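Minutes of the General Meeting held Mon 16 December in the Dredton clubrooms. Gerrit Van Acker presided. The minutes of the previous meeting were approved as read.

**1. Spring singles ladder.** Play will open in May. Entries are limited to 80 players, and the Lodhi and Zimow clubs have confirmed they will take part. Challenges must be played within ten days -- after that the lower-placed player takes the position.

**2. Courts.** Resurfacing of courts three and four was deferred. The quote from Clalen is to be circulated before a vote.

**3. Membership.** Paid membership stands at 159. A motion to keep the adult fee at $100 was carried, with two opposed. 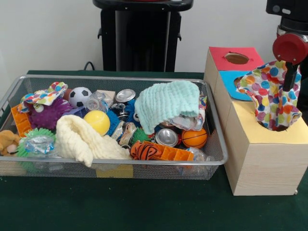

**4. Rules.** It was agreed that a match tiebreak will replace the third set in all weeknight ladder matches. Weekend matches are unchanged.

**5. Other business.** The request for a second ball machine was held over. The meeting closed at 8:40 p.m.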